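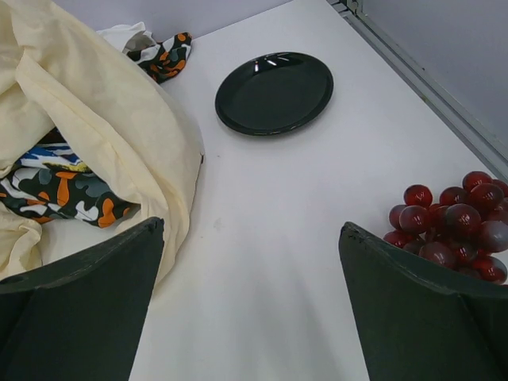
4. Setting up the grasp planner

By this point you've got Janari installed and both arms answering to the status command. If one of them isn't, go back to section 3, because nothing in here will work with half a robot. I'm going to walk you through this the way I do it on our own bench, a cluttered table with fabric, a cup, a plate and some grapes on it.

4.1 Get the wrist view going

1. Start the viewer with the left wrist selected. Give it about 10 seconds to settle.
2. Turn on the finger mask. It blanks out the gripper fingers so the planner doesn't try to pick up its own hand (mine did this for a whole afternoon!).
3. Drag the mask edges until they cover the fingertips, then hit Save. Do the same for the right wrist.

Note: Shiny dark dishes are a pain. Bright reflections get read as little separate objects, so raise the minimum blob size to 200 and look again.

4.2 Try a first grasp on cloth

I like starting with cloth. It's forgiving, and you can be off by a fair bit and still get a handful.

1. Set the speed to 2. Please don't skip this one, I know it's slow.
2. Click the cloth in the overhead view. The planner drops a marker on a fold it likes.
3. If you don't like its choice, drag the marker to a higher fold.
4. Press Preview and watch the ghost arm run the whole path, elbow included. The elbow is what bumps into things, and the default planner margin only looks at the gripper.
5. Press Go, and keep a hand near the stop button.
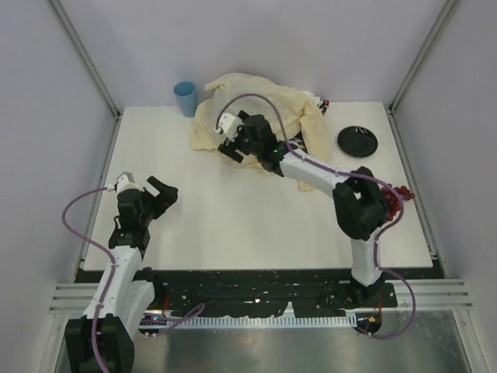 Right gripper down at the cloth, left arm held over the open side of the table.

Caution: The planner has no idea where your cables are. Leave enough slack for the wrist to turn all the way both ways, and check that the loops can't snag an elbow.

4.3 Working with both arms

Once one arm behaves, switch the mode to Shared. Each arm gets its own zone plus a strip in the middle that only one of them can enter at a time. Lụa Dương wrote the locking for that strip and it's my favorite part of the whole package.

1. Draw a zone for each arm in the overhead view.
2. Set the middle strip to 6 grid cells wide. Narrower works, but the arms get twitchy around each other.
3. Assign a target to each arm and run Preview again.

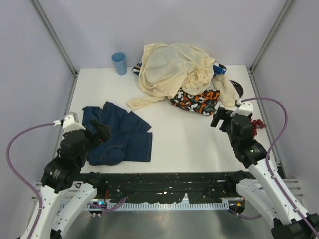

Left arm above the denim, right arm near the patterned fabric.

Note: When fabrics are piled up, the segmenter will often lump them into one big object. Use Split and draw a line along the edge you can see. Anything mostly hidden, I just leave as Unknown until the stuff on top has been moved.

If Preview stops with "zone busy" and neither arm is moving, a stale lock got left behind. Run the clear-locks command and start again from step 3.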